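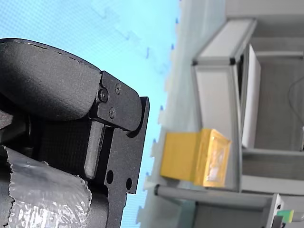
Small yellow box on the worktop, beside the shelving unit.

Packing Room, Oter Building

The packing room at Brekum reopened in November with new shelving and a revised layout. 

The shelving is framed in light grey aluminium – bays are numbered from 2 to 8. Enquiries about storage space should be made to the stores office, quoting reference 3964.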